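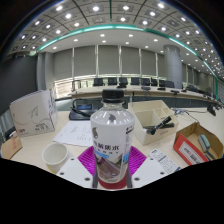
## Re: [grippers] ribbed pads vs. plain fingers

On Thursday, Ashwin Pillai wrote:

> Has anyone tried the magenta ribbed pads on the hand-held yet? Ours from Trerau keep letting go of anything round and I'm about ready to go back to plain fingers. Also, does the pad block your camera view?

Hi Ashwin and all,

Yes! I've had them on the hand-held for 2 days now and I like them a lot more than I thought I would. I've mostly been doing water bottles on the desk (clear plastic, paper cups nearby to knock over, the usual clutter). Out of 60 grabs I dropped 3, and those were all me closing too high up, near the shoulder. Lower on the label is much better.

As for the view, the pad does spread out wide behind the bottle, but I can still see the cap and most of the label, so I'm fine with it. The Bidcombe folks may feel differently with their narrower lens.

One thing to check: how tight are your finger screws? Mine had worked loose by up to 4 turns and it felt just like a bad pad.

Want me to send you my spare set?

Mahsa Sadeghi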